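Obituary writer wanted -- casual, Berkdale and surrounds

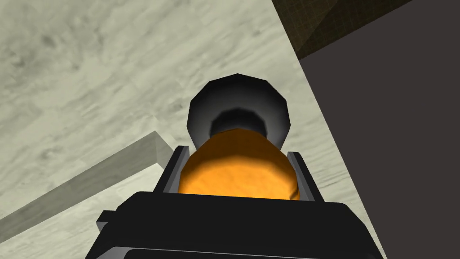 Pale marble-look surface beside dark grey.

G'day, I'm Yoshinori Hirano and I run the death notices and tributes pages for the Merkamari Courier. I've been writing them on my own for 11 years now and I need a second pair of hands (and ears, mostly ears).

What we do is fairly old-fashioned. A family rings up, or the funeral director sends through a form, and one of us has a proper yarn with them and turns it into a tribute that runs in the paper and stays up on the website. There are 1,697 of them in our online archive at the moment and people still write to me about ones from years back, usually because they've found a great-aunt or because I've spelt somebody's middle name wrong. I fix those the same day and so will you!

The job is casual to start with. You'd be writing two or three tributes a week, most of them between 400 and 600 words, plus checking the short notices that families write themselves. Some weeks are quiet and some weeks (winter, I'm afraid) are flat out. The pay is $60 an hour, including phone time, and I mean all the phone time -- if a widower wants to talk for an hour and a half about his wife's dahlias, you stay on the line and you put it on your timesheet.

I don't mind whether you've been a journalist. My best relief writer ever was a retired school librarian from Akska. What I do need is someone who can ask a grieving stranger how to spell "Kathleen" without sounding like the tax office, who checks dates against the service booklet, and who knows when to leave something out. Families have second marriages and brothers who haven't spoken since the farm was sold, and you'll hear about all of it. Most of it stays in your notebook.

You'll need your own computer and a phone with decent reception. You can work from home, though I'd like you in the Berkdale office one morning a fortnight so we can go through the proofs together. A driver's licence is handy because a few of our older readers would much sooner have you round for a cuppa than talk on the phone, and we cover your petrol. A second language would be lovely but I won't hold it against you if you only have the one.

I'll train you myself. For the first month we'll do the calls together, and I'll mark up your drafts in green pen, which I'm told is worse than red. After that you're on your own page with your initials at the bottom.

There's also a bit of project work going if you're keen. We're putting together a book of tributes from the Ji valley families, with a $3,000 fee for whoever takes on the editing. It's separate from the casual hours and there's no pressure to put your hand up for it.

To apply, send me a one-page letter about yourself and a short tribute, 300 words or so, to someone you knew. It can be a neighbour, a footy coach, your nan, anyone at all who's no longer with us. Please don't send a CV longer than two pages. Address it to me at the Courier office in Berkdale, or drop it at the front counter in an envelope marked "Tributes".

Applications close at the end of June 2026. I'll ring everyone who writes in, whichever way it goes, so do put your phone number on the letter.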